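Wed 30 December
Dye notebook, Olliseck workshop

Last working day of the year, so this is partly results and partly a list of what has to be settled before the April order.

Madder on the Sembiring cotton, second round. Same cloth as last time, cut from the far end of the bolt. Scoured Monday with soda ash and a little neutral soap, two hours at a simmer. The water came off brown both times and I ran a third scour on half the pieces to see if it matters. It does. The thrice-scoured pieces took the mordant evenly and the others have the cloudy patches we saw in the fall. I'm going to write three scours into the recipe card and stop arguing about it.

Mordant was aluminum acetate, then a wheat bran bath. Dewanti thinks the bran was too old. It smelled fine to me but the bag has been open since summer, so I threw out what was left. New bag is on the shelf with the date on the tape.

Dye bath went up slowly and was held below 160 F. I got distracted at one point and it crept over, and the last few strips out of the pot are browner than the rest. Those are in the envelope marked "hot" and should not be used as reference. The good strips are a clear brick red, a bit more orange than the Visutari sample card. Tap water here is soft. Next time add a pinch of chalk to the bath and see whether it pulls toward blue.

Pot yields, dry weight of cloth per batch in grams:
Pot A 2,768
Pot B 2,927
Pot B was too full. You can't move the cloth properly at that weight and the folds show. Put the limit at 2,000 for anything that has to be even, and keep the heavy loads for rags and linings.

Wash-fastness. Wash tests are at 40 C with the plain detergent, no softener, short spin. Each dyed strip gets stitched to a white strip of the same cotton before it goes in, then dried flat out of the sun. Compare against the unwashed half under the north window, before three in the afternoon this time of year or the light is no good. 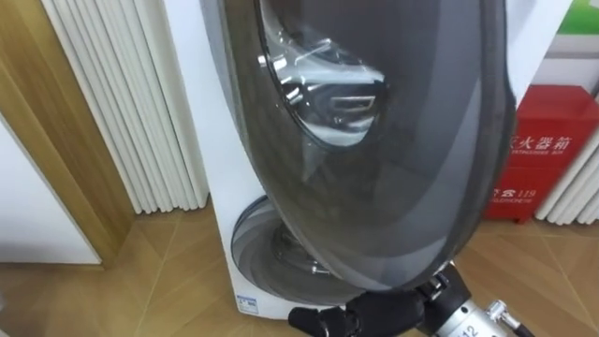
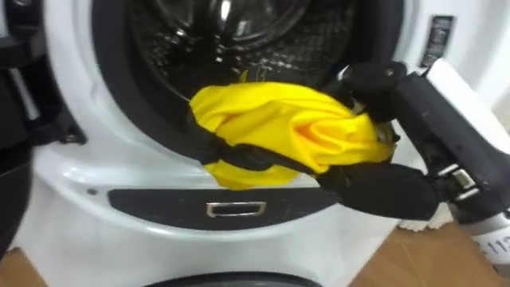 Front loader, door open; yellow cloth at the drum in the second photo.

Red strips, after 4 washes: very slight loss, almost no stain on the white. The "hot" strips lost more, which I didn't expect. Could be that the color never went in properly and was sitting on the surface. Worth one repeat with the heat pushed on purpose, small jar, not a whole pot.

Weld strips: I still don't trust them. They look good unwashed but the edges go dull, and the dullness is worse along the stitching. Dewanti suggested the thread is doing it. We used the Esari thread on all of them and it has some kind of finish on it. I've cut a new set and basted them with plain undyed cotton thread instead. Results in January.

Iron dip over weld: gives the olive everyone likes. Keep it to a few minutes. The strip left in over lunch feels harsh and I'd guess it will be weak in a year. Iron bucket now has a lid and its own tongs, tied on with string. Please don't use those tongs in the madder pot. One brown smear down the middle of a yard of good red is enough for this year.

Indigo vat: not touched this week. It was low and greenish on top when I looked in on Monday. Fed it some lime and fructose, stirred, covered it. Needs warming before anyone judges it.

Light test: window strips have been up six weeks. Madder fine. Weld a shade paler under the open half of the card. The black walnut hasn't moved at all. Leave them up until April, then take them down and scan everything together.

To order:
soda ash, big tub
wheat bran, small bag only
pH strips, the narrow range ones
undyed cotton thread
another 12 quart stainless pot, if the price is sane

Also the scale drifts. I checked it with the brass weight before and after and it read nearly 4 grams heavy by the end of the day. Doesn't matter for cloth, matters a lot for alum. Use the little scale for mordants until we change the battery or replace it.

Ask Sembiring whether the next bolt comes from the same mill. If not, scour test first, before anyone cuts it.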